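Mar 11, 2018
Notebook, Clatcombe bench, adhesive aging

Opened the second set of lap joints from the November batch. All 7 coupons are Runine two-part epoxy on abraded aluminum, bond line set with wire, cured at room temperature and then left in the humidity cabinet. Cabinet log reads 1,547 h at removal. Set point held apart from one door opening, already noted on the cabinet sheet.

Wiped coupons with a lint-free cloth, bagged them, and moved them to the tester one at a time. Grips aligned with the old shim. Crosshead speed unchanged from the first set.

Coupons 1 to 4: cohesive failure, adhesive left on both faces, load curves smooth up to break. Coupon 5: mixed, with a bare strip along one long edge. Coupon 6: same as 5, strip narrower. Coupon 7 slipped in the lower grip and was re-seated. Treat its extension figure as void; peak load is probably usable.

The bare strip on 5 and 6 runs along the edge that faced the cabinet fan. Could be water getting in from that side. Could also be poor abrasion near the edge, as both were cut from the same end of the sheet. No way to separate the two from this set.
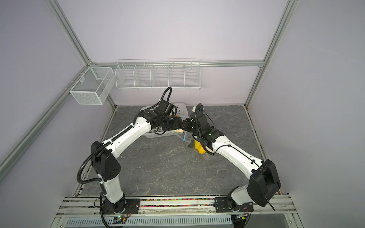
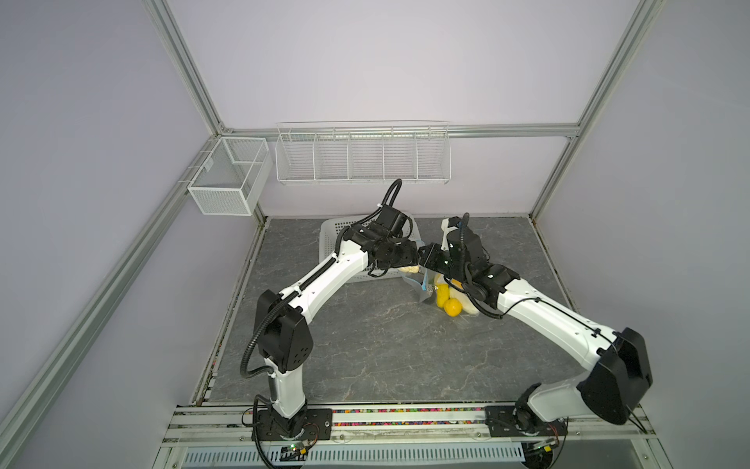
Huệ Trương went over the fracture faces this afternoon and does not accept the fan explanation. Her point is that coupon 3 sat in the same row and shows no strip, so the sheet end is the better suspect, and she would like to see the leftover stock before anyone writes "moisture" in the report. She also asked whether the primer was Aasen or the older Lulteo can. The prep sheet only says "primer." Edvin Sundqvist did the prep and will check his own notes.

Leftover stock is on the lower shelf, still in paper. Cut end is marked with a pencil arrow.

To do:
Water break test on the leftover sheet, both ends.
Cut 2 new coupons from the marked end, bond, pull dry.
Turn the rack in the cabinet before the third set goes back in.
Replace the lower grip faces, teeth are rounded.
Add a line for primer name and can date to the prep sheet.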